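Power Strips and Cords: Questions We Get Often

Collected for members of the Linelow shared workshop. Last changed in April.

How many power strips can I borrow?
Two per person. If you need a third one, please ask at the desk first.

Can I plug one strip into another strip?
No. Each strip must go directly into a wall socket. This rule has no exceptions, also not for small things like phone chargers.

Why do the strips have different colors?
We bought them at different times. The color says nothing about the power. Please read the label on the back of each strip before you connect a heater or a kettle.

Do I have to untangle the cords before I bring them back?
Yes, please. Lay the strip on the floor, pull the plug end free first, and then follow the cord back with your hand. Do not pull on a knot. When the cord is free, make wide loops and close them with a cloth tie.

May I wind the cord tightly around the strip?
We ask you not to do this. A tight bend near the plug can damage the cord inside, and you will not see it from outside.

The strip is dusty. How do I clean it?
Unplug it and wipe it with a dry cloth. Never use a spray on the sockets.

What should I do with a damaged cord?
Put a piece of red tape on the plug and leave the strip on the repair shelf. Do not repair it yourself, even if you know how.

Where can I leave my remote or charger while I sort the cords?
Any place where you will not step on it. Small black things are easily forgotten on a gray floor, so look once more before you leave. Found items stay at the desk for 61 days.

What does it cost?
Borrowing is free for members. A lost strip costs 300, which is added to your next bill.

Strips and white cords on the floor, in both pictures: 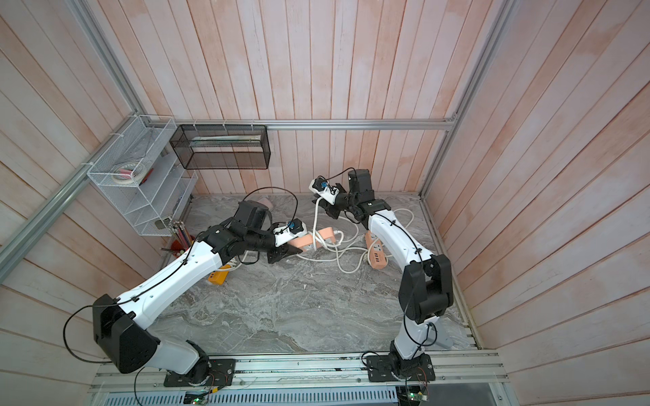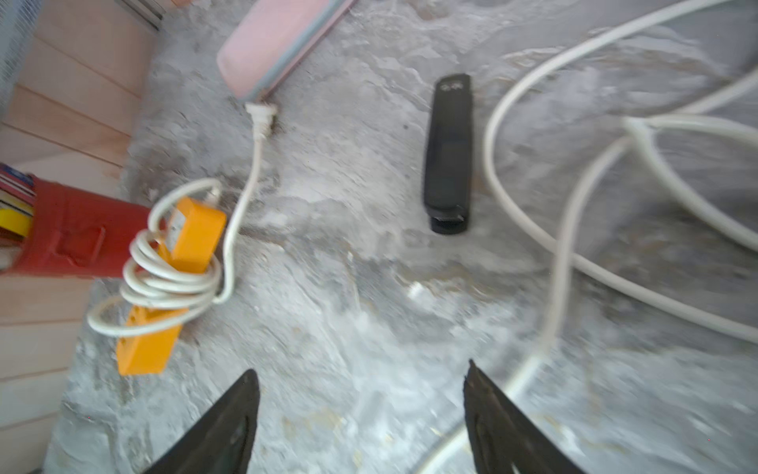 Hüsnü Karaca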